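Home | Papers | Working Notes | People | Archive

Mar 17, 2015
By Ekrem Coşkun and Selim Karabulut

3. Buying for the week: how households in Flurnari talk about fruit and vegetables

3.1 Where the section starts

In the last section we set out how the 121 households were found and how the diaries were kept, and we promised to come back to the matter of the weekly shop. We do that now, and we ask the reader's patience, as the subject turned out to be a good deal wider than we had planned for. Our diary form had a single line for "fresh produce". By the second week people were writing up the margins and over on to the back of the sheet, and we soon gave up asking them to keep to the line.

The diaries gave us 2,364 entries in all that mention a fruit or a vegetable by name. We have left out dried and tinned goods, and also herbs grown on a windowsill, which most households did not think of as shopping at all. One woman in the Dursun quarter wrote very firmly beside her parsley that it was "not bought, so not yours", and we have respected her view of the matter throughout.

3.2 Mixed and single buying

We found it helpful to separate two ways of buying. In what we call single buying, a household goes out for one thing, usually in quantity and usually with a purpose such as jam or pickling. In mixed buying, a little of several things comes home together, fruit and vegetables side by side, with no one dish in mind. Figure 4 shows the sort of selection we mean by the second term.
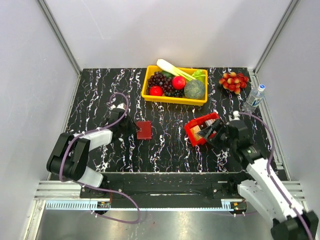 Reading time: 4 minutes

Figure 4. A mixed selection in a yellow tray: purple grapes, red apples, a round green melon, a leek and some leafy greens.

Of the entries, 390 belonged to single buying, and these fell very heavily in July, when the stalls at Orora sell by the crate and families share the cost of a car to get there. All the rest were mixed. We had expected the older households to do more of the single buying, and so they did, but the gap was smaller than we had guessed, and several of the younger couples were keen picklers (one of them gave us a jar of peppers, for which we are still grateful).

What interested us more was the language. People who bought singly spoke of weight and price. People who bought mixed hardly ever did. They spoke of having "something in", of the kitchen "looking right", or of a visitor who might call. A melon in particular was very often explained by a guest, real or hoped for. Leeks were explained by the weather. Apples were scarcely explained at all, and when we asked about them in the follow-up talks we were met more than once with a kindly sort of puzzlement — as if we had asked why there was a door in the house.

3.3 The market and the shop

Flurnari has a covered market and, on the Sollitz road, a supermarket which opened while the diaries were being planned. We worried at first that the opening would spoil our results. In the event most households used both, and they divided them up in a way we had not seen written about elsewhere. Grapes and soft fruit came from the market, where one could taste before paying. Leafy things came from whichever place was nearer on the day. Melons were bought at the market by those who trusted their own ear and thumb, and at the supermarket by those who did not, and both groups were happy to tell us at length why the other was mistaken.

Only 2 households did all their buying at the supermarket, and both had a member who worked there. We would not make much of this. The habit of the covered market is an old one, and the walk to it passes the bakery and the post office, so that a good many errands hang together on the same string. Several diarists listed the people they had met on the way alongside what they had bought, and we have kept these lists — they are taken up in section 5.

3.4 A note on waste

We did not set out to measure waste and can say little about it. The diaries mention soup a great deal towards the end of each week, and we take soup to be at least part of the answer. A fuller treatment would need a different form, with rather more room on it.

Contact the authors | © 2015 Flurnari Household Study | Back to top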